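Forum > Kitchen & Dining > Dishes and Storage

Thread: Keep the mismatched bowls or buy a set?

codvillecook
We moved into a smaller place in Codville in October and the new kitchen has one upper cabinet that is deep enough for bowls. Everything else is shallow. I unpacked the last box yesterday and now I have to decide what gets the space.

What we have is a mix. Some plain white ones that came from a restaurant supply closeout, a couple of wide ones I use for pasta and salad, and a few patterned ones that were a gift. None of them were bought to go together and they do not stack well. The wide ones wobble on top of the plain ones, and the patterned ones have a different curve, so they sit crooked.

I can get a matching set of Arain bowls on sale and be done with it. My husband thinks that is a waste of money when nothing is broken. I put a few on the table to compare the shapes.
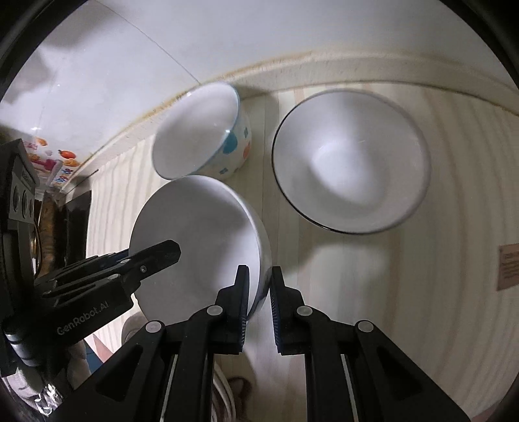

One of each: patterned, wide white, plain white.

The wide one is the problem. It takes up the most shelf and we use it maybe twice a week. What would you do?

plainpine
Keep them. Store by shape and forget about stacking different kinds together. Plain with plain, patterned with patterned, wide ones on their own. A tower of mixed bowls is always going to lean.

If the cabinet is tall enough, put in a wire shelf riser. Mine is from Wikon and cost $20. Wide bowls go on top, everything else goes underneath.

sinkside
I disagree with keeping all of it. If you only have one deep cabinet you should be stricter. I went through this when we downsized from 2,000 square feet to 700. I kept every odd bowl for a year and every time I wanted one I had to lift three others off it. Got rid of most of them and bought one set that nests. I have not missed the old ones.

That said, I would keep the one with the spots. It looks cheerful and you can use it for fruit.

plainpine
You had a year to put in a riser.

sinkside
I had a riser. It did not help with bowls that are wider than the riser.

codvillecook
I did not think about the width of the riser. The cabinet is tall but narrow. I'll measure before I order anything.

The spotted one holds about as much as the plain ones, so it does get used. Mostly cereal.

tirko_road
Does the wide one have to live in the cabinet? We keep ours on the counter with onions and garlic in it. It is in use all the time that way and takes no shelf space. When I need it for salad I dump the onions out and rinse it.

Also, is that a dark edge on the wide one? If it's glazed on, fine. If it's wear, I would look closer. I had some older plates where the rim glaze had worn thin and they started to chip from there.

codvillecook
It's part of the design, they came that way. Thin dark line all the way around. It has held up in the dishwasher so far.

I like the onion idea. The counter is small too, but there is a corner by the window that doesn't get used for anything.

oldoakshelf
One thing about the Arain set. I have it, and the bowls nest very well, but they are on the small side. If you are used to eating pasta out of a wide bowl you will end up keeping the wide ones anyway, and then you have more bowls than you started with. That is what happened at our house.

Tirko makes a set with a low pasta bowl included. It costs more. I have only handled it in the store, so I can't tell you how it wears.

sinkside
Agree with this. Eat out of whatever you are buying before you commit, if you know someone who has it.

gravyboat9
I'm going to say something different. Stop counting cabinets and count people. There are two of you? Then you need enough bowls for two people for as long as you go between dishwasher loads, plus a few for guests. Box up the rest and put the box in a closet. If you haven't opened it by spring, donate it. You can do this without buying anything – riser or set.

plainpine
Closets in a small place are usually full already.

gravyboat9
It's one box.

codvillecook
Two of us, yes, and we run the dishwasher every other night. I think I'm going to do the box for most of the plain ones and keep the spotted ones out. One wide one goes on the counter with the onions in it and the other stays on the bottom shelf by itself.

I measured and the riser plainpine has would fit with a little room on each side, but the wide bowl hangs over the edge of it. So no riser for now.

My husband is happy about not buying the set.

tirko_road
Put a dish towel under the onions. It keeps the skins from getting everywhere when you lift them out.

oldoakshelf
If you do decide to sell the plain white ones, restaurant seconds go quickly at the Codville swap. I let a stack go there last year and was home before lunch.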